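From: Viera Halás
To: Harnia list
Date: 21 Sep 2018
Subject: Re: Tablecloths for the Drenau supper

> Does anyone know how to get candle wax out of cotton? I have 3 cloths to save before the supper.

Freeze it, scrape it, then iron it between paper towels! I did two of mine that way (the checked ones from Prillo) and they came up fine.

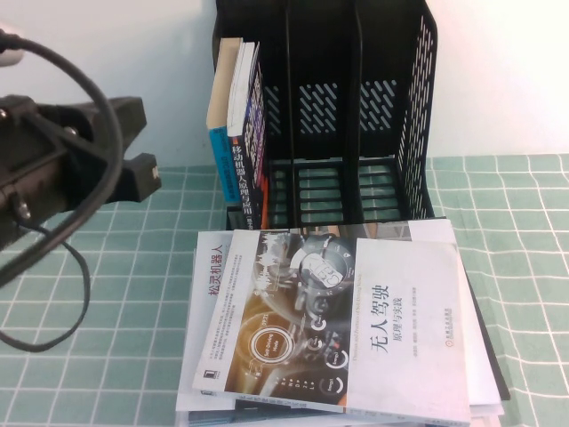
Cloth with the gripper and cable

Don't use hot water first, it only spreads the wax. And go easy on the starch, I like a few soft wrinkles anyway.
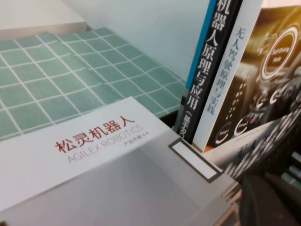 Green and white check, books behind

I can lend you both if you're stuck.

Viera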